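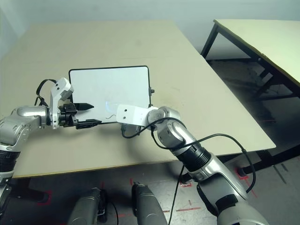

Eluned Gough would not have a glass board in the building. Glass wipes clean and stays clean, she allowed, but it needs a darker marker, it shows every light fitting in the room, and a small one is too heavy to pass across a table. Her preference was for the small framed board with a coated face, used flat and replaced when worn out.

Most offices that buy small boards never get as far as the question of replacement. The board goes into a drawer, comes out for a meeting, and is written off as defective when last month's writing shows through. In most cases the surface is sound and the fault lies with the marker, the cleaner or the length of time the writing was left on.

What the surface is

Small whiteboards are sold with one of three faces. The cheapest is melamine, a resin-soaked paper pressed onto a fiber core. It is smooth when new and slightly porous throughout its life. The middle grade is painted steel, a sheet with a baked lacquer over it, which takes magnets and cleans better than melamine. The top grade is enameled steel, in which a layer of glass is fused to the metal in a furnace. Enamel is the hardest of the three and chips if the board is dropped on a corner.

The Memard catalog lists all three in the same frame and at the same size, and the difference is hard to see from across a room. A fingernail drawn over the face gives some indication. Melamine feels faintly warm and drags a little. Enamel is cold and the nail skates. A magnet separates melamine from the other two, provided there is no steel backing sheet behind the core, as there is on some boards sold for refrigerators.

Gloss is a separate matter. A high-gloss face releases ink more easily and reflects more light. On a wall this is tolerable. On a table under ceiling lights, the reader looks down at an angle and part of the face may be lost to glare. Turning the board a few degrees usually moves the reflection off the writing. A low-gloss face reads better and holds more residue in its texture, so it needs washing more often.

The ink

A dry-erase marker contains a solvent, usually alcohol, a pigment, a resin and a release agent. The solvent evaporates within seconds. The release agent, an oily substance, stays between the pigment and the board and keeps the two from bonding. Wiping shears the film off that oily layer.

The system fails in predictable ways. If the marker is stored tip up, pigment settles away from the tip and the first strokes are thin and short of color. If it is stored tip down, the tip floods, and the line goes down thick and dries slowly. Horizontal storage avoids both faults. Plusero markers are printed with a horizontal arrow on the barrel for this reason, and the arrow is widely ignored.

Tip shape affects the line more than brand does. A bullet tip gives an even width in any direction and suits a small board. A chisel tip gives two widths and needs a steady wrist angle. On a board the size of a sheet of letter paper, a chisel tip used on its broad edge leaves room for very few words per line.

Writing on a flat board

Writing on a board that lies on a table differs from writing on a wall. Gravity no longer feeds the tip as it does on paper with a pen held steeply, and most people lower the marker until the barrel is nearly parallel to the surface. At a low angle, only the side of the tip touches. Curves come out thin on one side. Raising the barrel to between 45 and 60 degrees restores the full line.

The board also moves. A plastic or metal frame on a hard tabletop has little friction, and a light board will turn under the pressure of a long stroke. One hand on the lower edge of the frame is enough to hold it. Falum sells adhesive silicone feet in sheets of 100, nine millimeters across, and four of them under the corners will stop the slide on laminate, glass or varnished wood. They collect dust and have to be wiped with a damp cloth when they stop gripping.

The heel of the hand is the remaining problem. It rests on the frame for the lowest line and on the face for everything above. Right-handed writers working left to right mostly stay clear of fresh ink. Left-handed writers do better to turn the board clockwise and write from below the line.

Ghosting and how to clear it

Ghosting is the pale trace left after wiping. It has two causes. One is residue, a thin smear of pigment and release agent spread over the face by a dirty eraser. The other is staining, where pigment has entered the surface. Residue washes off. Staining in melamine is permanent for practical purposes.

The test is simple. A corner of the ghosted area is wiped with a cloth dampened in water and a drop of dish soap, rinsed with a second damp cloth and dried. If the trace is gone, it was residue. If it remains, 70 percent isopropyl alcohol on a white cloth is the next step, with a short wait before wiping. Pigment on the cloth means the trace is still lifting. A clean cloth and an unchanged trace mean a stain.

Permanent marker can be removed from enamel and often from painted steel. Going over the line with a dry-erase marker softens the old ink with fresh solvent, and both come off together if wiped at once. Abrasive pads and scouring powder should be kept off all three surfaces. They remove the mark by removing the finish, and the scratched area will hold ink from then on.

Erasers need cleaning more than boards do. A felt block used daily is loaded within 15 working days or so of ordinary office writing, after which it moves pigment about. Microfiber can be machine washed without fabric softener, which leaves a film that repels ink.

When to replace

Gough's rule was to write one word on a board, leave it for 19 hours and wipe it dry. A board that came clean went back on the shelf. One that held the word was washed and tested again, and a second failure sent it to the recycling bin or to the Hsieh workshop, where old faces were cut down for drawer labels.

Edges deserve a look at the same time. Where a frame has lifted, cleaning fluid gets under it and swells a fiber core. The swelling shows first as a slight ridge along the inside of the frame, and a marker drawn over it will skip.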